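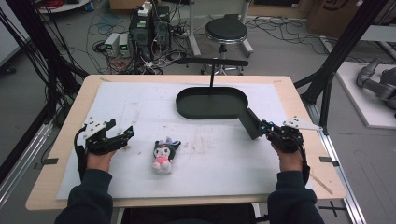
Can a machine do the chores yet?

Readers ask us this more than anything else, usually after watching a video of a robot folding a shirt. The short answer for this winter is: some chores, slowly, with a person close by.

Clearing a table is a good test. It sounds like the easiest job in the house. You pick up a tray, you put it somewhere else, you move whatever was left lying next to it. A child of four can manage it. For a machine, a tray is an awkward thing. It is flat, it sits close to the surface, and there are few places to get hold of it. A handle helps, but once you lift by the handle the far end wants to drop, and anything on top goes with it.

Soft things bring a different problem. A plush toy squashes when you close on it, so the machine can't rely on the shape it saw a moment earlier. The good news is that a toy forgives a clumsy grip. A wine glass won't.

Much of the current work starts with people. A person does the job with hand-held grippers, using the same kind of two-fingered jaws the machine will have, and the movements are recorded. Do that enough times and a program can learn from it. Tuulikki Seppälä, who runs the tabletop work at Haruvero, told us her group recorded 3,000 short tasks before the tray lift held up on trays the program hadn't met.

"People think the lifting is hard," she said. "Lifting is fine. Knowing when to let go is where we lose the day."

The shop floor is further along, though less than the brochures suggest. Murkitz has had 2 arms packing parts on its night shift since November. Stijn Smits, the shift lead, says they handle the boxed parts well and stop for bagged ones, which slide and fold over. A worker steps in 13 times on a normal night. That was acceptable to him, as the same worker used to do the whole line by hand and now spends most of the shift on inspection.

Homes are harder because they don't stay put. The tray is on the table on Tuesday and on the couch the next day, under a coat. Datar sells a kitchen unit that will load a dishwasher, provided the plates are stacked the way it likes them. We tried it at the Ríos showroom and it did a tidy job with dinner plates. It left the serving dish on the counter both times.

If you are thinking of buying, ask the seller to run the machine on your own dishes — the odd ones too, chips and all — and ask who gets the call when it stops. Readers who already have a machine doing chores at home or at work are welcome to write in. We plan to print a page of your reports in the spring issue.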